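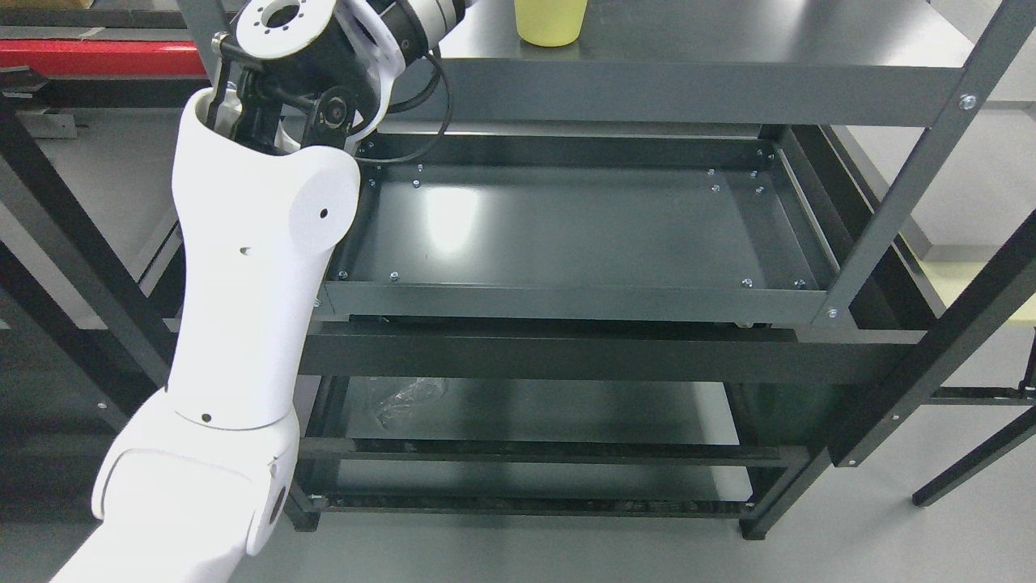
*Metallregal Nakesmont, Stahl, dunkelgrau lackiert*

# Metallregal Nakesmont

**Artikelnummer 2339** | Stand der Angaben: 5.11.20

Wer einmal angefangen hat, Marmelade einzukochen, der kennt das: Im Juli stehen die ersten Gläser noch hübsch nebeneinander auf der Fensterbank, und im Herbst weiß man vor lauter Gurken, Apfelmus und Pflaumenkompott nicht mehr, wohin damit. Für genau solche Keller und Speisekammern (und natürlich auch für die Werkstatt, die Garage oder den Hauswirtschaftsraum) führen wir unser Nakesmont, ein schlichtes, kräftiges Regal, das wir selbst seit Jahren im Lager stehen haben und sehr gern weiterempfehlen.

Gefertigt wird es für uns bei Uçar, lackiert in einem ruhigen Dunkelgrau, auf dem Staub und kleine Kratzer wenig auffallen. Wohnlich ist das Regal nicht gerade, das sagen wir lieber gleich dazu – wer etwas fürs Wohnzimmer sucht, wird vielleicht mit unserer Reihe Erum glücklicher, die es auch in Cremeweiß gibt.

## Technische Angaben

| | |
|---|---|
| Material | Stahl, lackiert |
| Farbe | Dunkelgrau |
| Tiefe | 613 mm |
| Höhenraster | 13 Stufen je Pfosten |
| Böden | höhenverstellbar, einzeln nachbestellbar |
| Lieferzustand | zerlegt, mit Schrauben und Anleitung |

## Aufbau

Am besten geht es zu zweit und auf einer Decke, damit der Fußboden heil bleibt. Schrauben Sie zuerst die beiden Seitenteile zusammen, ziehen Sie aber noch nichts ganz fest. Danach kommen der untere und der obere Boden hinein, und erst wenn alles gerade steht, wird rundherum angezogen. Schwere Sachen wie volle Einmachgläser oder Getränkekisten gehören nach unten! Bitte befestigen Sie das Regal außerdem an der Wand; der Winkel dafür liegt bei, die Dübel richten sich nach Ihrem Mauerwerk.

## Pflege

Ein feuchtes Tuch und ein Tropfen Spülmittel genügen völlig. Scheuermilch bitte nicht. Kleine Macken lassen sich mit dem Lackstift Sterkomel ausbessern, der für etwa 3000 Tupfer reicht, also vermutlich länger, als Sie ihn brauchen werden.

## Lieferung

Das Regal kommt in zwei Paketen, die manchmal an verschiedenen Tagen eintreffen. Zusätzliche Böden legen wir auf Wunsch gleich mit dazu – schreiben Sie uns das einfach ins Bemerkungsfeld der Bestellung.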